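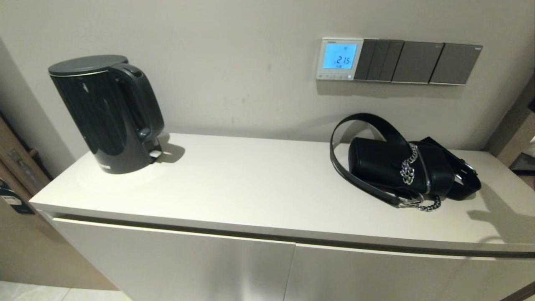
Keeping shared counters clear: guidance for residents and guests
Rillari House, Residential Services

1/13
Residential Services has received a number of questions about the low cabinets in the furnished apartments, and in particular what may be kept on top of them. Our guidance is set out in this thread. It applies to all apartments at Rillari House and to the guest units at Serrano Court.

2/13
The cabinet top is intended as a working surface. The electric kettle and its power base have a permanent place at one end. Please leave them there between uses. Inventory staff check the kettle and the base together, and a base found in another room is recorded as missing.

3/13
Personal bags may be set down on the cabinet when you come in. We ask that they not stay there overnight. A shoulder bag laid on its side takes up a good part of the top, and it is usually the first item of several.

4/13
Bags with metal chains or buckles need a little more care. The top has a matte white finish, and matte finishes show scratches that cannot be polished out. Lift the bag when moving it. Do not drag it toward you by the strap.

5/13
Black leather can leave dye on a white surface, especially in warm weather or after rain. If you notice a mark, wipe it the same day with a soft cloth and a drop of dish soap. Marks left for several weeks generally remain.

6/13
Do not use scouring powder, bleach, or the rough side of a sponge anywhere on the cabinet. Of the 32 tops inspected at Ostov Street last December, almost 13 percent had dull patches caused by cleaning products. The cost of refinishing is charged to the apartment.

7/13
Kettle use: fill at the kitchen faucet, return to the base, close the lid, then switch on. Keep bags, mail and paper well away from the kettle while it is heating. Empty any remaining water before leaving for more than 3 days.

8/13
Glossy kettles show fingerprints and water spots. A dry cloth is sufficient for the outside. Descaling is carried out by housekeeping every 6 weeks, and residents are asked not to use vinegar in the meantime.

9/13
The wall controls must remain within reach. Please do not stack boxes, lean pictures, or stand tall plants on the cabinet in front of the thermostat or the switches. A thermostat that is covered will not read the room correctly, and the heating will run longer than it should.

10/13
Nothing should be hung from the thermostat or from the edges of the switch plates. This includes key rings, lanyards, and bag straps. Adhesive hooks on the wall next to them are also not permitted under the lease.

11/13
The doors below open by the groove under the top. Please keep bag straps and chains from hanging down in front of them. Cups, tea and other dry goods may be stored inside. Wet umbrellas and shoes may not.

12/13
Residents who need a place for bags may request a freestanding Kondier coat rack from the front office at no charge. Requests are filled in the order received. Assembly takes place during regular maintenance hours.

13/13
Existing damage should be reported within 3 days of moving in so that it can be noted on the apartment record. Reports may be made in person or through the resident portal. This guidance replaces the notice previously posted in the elevators.

Comments

maplecourt_2b
Is the coat rack also available at Serrano Court, or only at the main building?

Rillari House Residential Services
Both buildings. Please ask at the front office of your own building.

tealeaf77
What about a tray under the kettle? Ours leaves a ring.

Rillari House Residential Services
A flat tray is acceptable if it is wider than the power base and has a soft underside.

jpk_ostov
The dye thing is true. Lost part of my deposit over a black purse.

northstair
Can the vinegar rule be explained? I have always used it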